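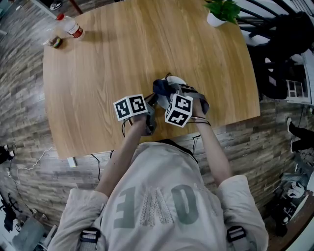 Staking Rewards and the New Unbonding Period

Starting in February, anyone who stakes coins on the Grendier network will wait longer to get them back. The unbonding period, the time between asking for your coins and being able to move them, goes up by 2 days. Rewards stop the moment you make the request, as they do now.

Staking means locking up coins to help a network confirm transactions. You can run your own validator, but most people hand their stake to one that is already running and take a share of the rewards. The coins stay in your name the whole time. What you give up is the ability to sell or send them quickly.

The change came out of a vote that closed last month. Of the validators taking part, 903 were in favor, out of 1,255 votes cast. Supporters wanted more time to catch validators who misbehave and then try to pull their stake before a penalty lands. Opponents said small holders would be stuck if prices dropped. Both points are fair, and the vote was never very close.

If you stake through the Bokirel wallet, you don't need to do anything. The new waiting time will show on the withdrawal screen once the network update goes live. Requests made before the update will finish on the old schedule, even if they are still pending when it takes effect. Stilasau users will have to install the latest version first. Older versions will still show your balance, but the countdown will be wrong.

A few readers asked about fees. Validators set their own commission, and it can change. Căpraru, one of the larger validators, raised its rate twice last year, and plenty of people who had staked with it did not notice until they checked their payouts. Look at the commission history before you pick a validator — most wallets list it under the validator's details.

Rewards are paid out 52 times a year on Grendier, and in the United States they are generally treated as income when you gain control of them. Keep a record of the date and the dollar value of each payout. Your wallet can export a list, but check that it includes prices. Some exports only give the number of coins, and looking up old prices one at a time is slow work.

Next month we will cover moving a stake from one validator to another without going through unbonding.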